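Robots have rules too (loads of them)

Quick question before we start. If a robot trod on your foot, whose fault would it be?

The robot's? Well, no. A robot can't be naughty. It doesn't know what a foot is, not the way you do. It has motors, sensors, a computer and a list of things it's been told or taught. So if it treads on you, somebody somewhere has to say: right, how did that happen, and how do we stop it.

Rules, basically. That's what this one is about. Stay with us, it's more fun than it sounds.

Who makes the rules?

Lots of people. There are laws, made by governments, and everybody has to follow those. Then there are things called standards. A standard is a very careful set of instructions that experts have agreed on. How hard is a robot arm allowed to push? How big should the stop button be, what colour, where does it go? People argue for years over this stuff. Years! Then it all gets written down and other people can use it.

And then there's good practice. Good practice is the sensible stuff you do every day. Tidying the cable away. Telling the next person that the left wheel squeaks. A bit like your classroom: the school has big rules, and then your table has its own little ones about who gets the good scissors.

The robot workshop in Clokstead has all three kinds. Their own rule folder is 464 pages long. Thankfully there's a short version for the wall, with 13 rules on it. We haven't got room for the lot so we've picked our favourites.

Stop means stop

The biggest one. Every robot in the workshop has a big red stop button, and anyone can press it. You don't have to ask. You don't have to be the boss. If you're the newest person in the room and something looks wrong, press it.

And you can't get told off for pressing it. That's written down as well! If people were scared of being shouted at, they might wait a second to be sure. A second is a long time when a heavy arm is moving.

After a stop the robot isn't allowed to start up again by itself when the button pops out. A person has to look first, then step back, then start it on purpose. Look, step back, start.

Stay out of the reach

On the floor round each arm there's a yellow line. The line is as far as the arm can stretch, plus a bit extra. When the arm is on, people stay outside.

Some robots are made to work right next to people, so they're slower and softer and they stop if they bump something. Even then there are rules. No sharp tools in the gripper. (The gripper is the robot's hand, sort of. Some have 2 fingers, like a crab.) Long hair tied back, no dangly scarves, no lanyards.

Go slow first

Any new job gets tried slowly. Really slowly, like treacle. The Prindon is a small wheeled robot for carrying things round the house, and the first time it went through a doorway it took most of lunch. Dull to watch. Then a tiny bit faster, then a tiny bit faster again. If you skip a step you have to go back to the beginning, which everyone hates so no one skips.

Teaching a robot, and the rules for that

Now the bit we get most letters about. How does a robot learn to do a job like cleaning a sink?

One way is to write every move down as computer code. That's fine for a factory, where the same box arrives in the same place all day long. A bathroom is much harder. Every bathroom is different. Taps are different! Some twist, some lift, some have a lever on top. There are bottles lying about and they're never in the same place twice.

So another way is to show it. A person does the job, a camera sees what their hands do, and the computer looks at lots and lots of goes by lots of different people. It starts to pick up the pattern. Hands go to the tap. Hands go under the water. Hands go to the towel.

The showing has rules of its own, and the first is about hands. Keep them where the camera can see them. Start with them open and still, so it's clear where the job begins. No waving about. If you scratch your nose in the middle, the computer might think nose scratching is part of cleaning the sink.
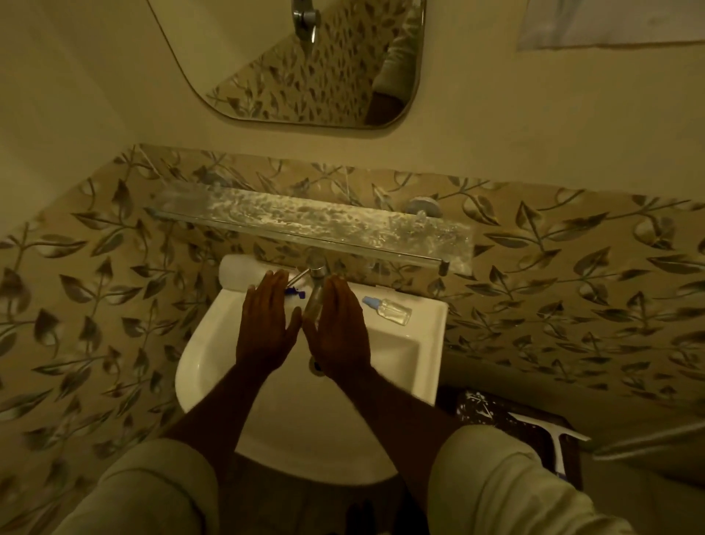 BREMORA JUNIOR SCIENCE, ISSUE 66, PAGE 13

Palms down, fingers spread, one hand on each side of the tap. You can tell straight away which hand is which and where each finger is pointing. A robot hand might not have five fingers, so the computer needs a good clear look at ours before it can work out how to copy.

Then there's the little stuff by the tap. A small bottle lying on its side with a light blue cap. Something small and blue on the other side, and even we aren't sure what that is, maybe a bottle cap, maybe the top of a toothbrush. And that brings us to another rule, a good one:

If you don't know what it is, don't guess.

When people sort through pictures for a robot to learn from, they have to put names on things. Tap. Basin. Bottle. It's called labelling. And it's very tempting to just pick something when you're in a hurry (we should know). But if you label a bottle cap as a toothbrush, the robot learns it wrong, and it doesn't know it's been told wrong. So there's a label that says "not sure". Using it is allowed. You don't lose any marks.

Look out for mirrors

Did you spot the mirror over the basin? Mirrors are a big deal in the rules, for two reasons.

Reason one, robots get muddled by them. A mirror shows you things that aren't really there, like more tiles, or a second sleeve. You've known about mirrors since you were tiny so you don't try to walk into one. A robot might. It sees a room on the other side and thinks ooh, a room. Shiny taps and glass shelves can be a nuisance as well. So people test robots near shiny things on purpose before they let them loose in a real house.

Reason two is privacy. A mirror can show somebody's face when they didn't mean to be seen. The Clokstead rules say check every mirror, and every window, and every shiny kettle. If a face is in there and the person hasn't said yes, it gets blurred out or the whole thing gets thrown away.

Ask first, always

Which leads on to asking. Before a camera goes on, everyone in the room has to say yes. Not just the grown-up in charge. Everyone. And a yes has to be a real yes, so you have to know what you're saying yes to. Who will see it? How long will they keep it? Can I change my mind later?

(You should be able to. Good answer if anyone asks you.)

For children there's an extra step, a parent or carer has to say yes too. And if the parent says yes and the child says no, then under the Clokstead rules it's a no.

Some rooms have stricter rules than others. A bathroom is a private place, so anything that can see in there needs more care than, say, a robot lawnmower. Door shut means robot stays out. Light on and somebody inside means robot stays out. The Prindon has to wait in the hall.

Water and wires

You knew this was coming. Water and electricity, bad mix. A robot that works near a basin needs to have its joints sealed up so splashes can't get in. Engineers test for this by spraying it with water, from the top, from the sides, even from underneath. Then they open it up and look for drips inside.

And it must never, ever be plugged in to charge while it's doing a wet job. Charge in a dry place. Work. Dry off. Charge again.

Cleaning stuff has a rule too. A robot can't smell if a bottle has something strong in it. So anything that could hurt your eyes or skin gets picked out by a person, and the robot only gets given the things on its safe list. It can't just help itself to whatever bottle is nearest.

Write it down

Nearly done. Last rule. When something goes wrong, even something teeny, it goes in the log book. Time, what happened, what you did next. "3 pm. Arm knocked cup off table. Pressed stop. Cup fine." Most of the pages are like that. Cups, mostly.

It sounds boring but the log book is where new rules come from. If five people write that the robot bumped the same door, then it's probably not five clumsy people, it's a problem with the robot. Or the door.

Have a go at home

No robot needed. Get a friend to be the robot and you be the teacher. Pick an easy job, like putting a pair of socks in a drawer.

Your robot can only do exactly what you show them. Show it once, slowly, hands where they can see. Then let them have a go while you stand back with your arm stretched out (that's the reach, don't go inside it). Agree on a stop word before you start and test it. If anybody says the word, everybody freezes.

Then swap. Did your robot copy something you didn't mean to teach? Ours shut the drawer with its knee becuase the teacher did.

Write one rule that would have made it go better. Stick it on the fridge or send it in to us at Bremora Junior Science, with your age and first name only please.

Words to know

Standard: careful instructions that lots of experts have agreed on.
Gripper: the part of a robot that grabs things.
Sensor: a part that notices stuff, like light or bumps.
Labelling: putting names on the things in a picture so a computer can learn them.
Privacy: being able to choose who sees you and your things.
Log book: where you write down what happend, good or bad.

Next time: why do delivery robots stop at kerbs?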